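Colour on the bench: a chat with the maker behind the Silto racks

The workshop is up a flight of stairs behind a tile merchant, and you smell the beeswax before you reach the door. I had come to talk about test tube racks. I know how that sounds, but I have been using a Silto rack at my own after-school science club since last October and I had a notebook full of things I wanted to ask.

The woman who makes them trades as Drarkex. She taught chemistry for years, and before that she did a joinery course because, she says, she liked the idea of chairs. "I never made a good chair. I made one that rocked and wasn't meant to. Then the school threw out its old plastic racks, all cracked, and I thought, well, I can drill a hole!"

The first batch went to her own classroom, four of them, cut from a length of beech left over from a shelf. Other teachers borrowed them and were slow to give them back. She has now sold 600, mostly to schools and clubs, with a few going to people who grow cuttings in tubes on the windowsill.

We talked for a long while about holes. Too tight and a child pushes down hard, and that's how glass gets broken. Too loose and the tube flops about. "A bit of lean is fine," she told me. "People write to me worried that their tubes don't stand like soldiers. They don't need to. You want a small hand to be able to lift one out without a fight, and if that means it leans, let it lean." The recess in the base matters more to her than the hole at the top, and she cuts it first. "If the bottom of the tube has somewhere to sit, you can relax."

The drill bits come from Stojanović, a tool shop two streets away where she has had an account since the chair days. She gets through a lot of them. The finish is oil and wax, rubbed in with an old vest, and she is quite firm that it should be done again every summer holiday. Food colouring will mark bare wood in seconds and it won't come out. She showed me her own rack from those early days, which has a big purple bloom at one end. "Year Seven, red cabbage. I'm fond of it."

Red cabbage brought us to the colours, and here she really got going. She thinks every club should begin with a plain row of coloured water, before acids, before anything that fizzes. Fill the tubes, set them in the rack, put the rack on something white and let the children look. "They go quiet! Then they all start talking at once. Which one's stronger, is that one green or blue, can we mix them. You've got your whole lesson there and you haven't said a word."

The white surface is her big thing. On a dark bench the pale tubes just vanish, she says, and the children only ever talk about the red one. Put them on white, with white behind, and even a weak yellow gets its turn. 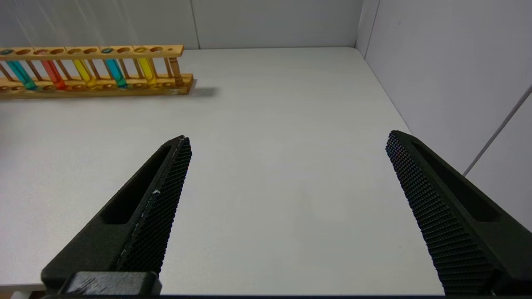
How do you get two yellows that children can tell apart?

"Make one and then water half of it down. Keep some of the first one back, so they can hold the two side by side. Don't tell them which is which. They'll argue about it for ages, and then somebody looks down through the top of the tube and it's obvious."

She also likes leaving gaps. A full rack is hard to talk about, and an empty hole is an invitation for somebody to mix the missing colour. Her club meets on Saturday mornings and they have a running list of shades they have managed, written up on lining paper. It stands at 171, with names the children chose, including "bus", "sad lime" and "Grandad's tea".

For colouring she uses the gel sort, a speck on the end of a cocktail stick, and she mixes in a jug before filling. She buys her glass tubes from Trasilon and has no patience with anyone who fills them to the brim. Two thirds is plenty, and you can still carry the rack across a room.

What's next is a smaller rack for nurseries, with wider holes and a heavier base. She had a trial piece on the windowsill, still unoiled, and let me try a tube in it. It went in with a lovely soft knock. I've put my name down for two.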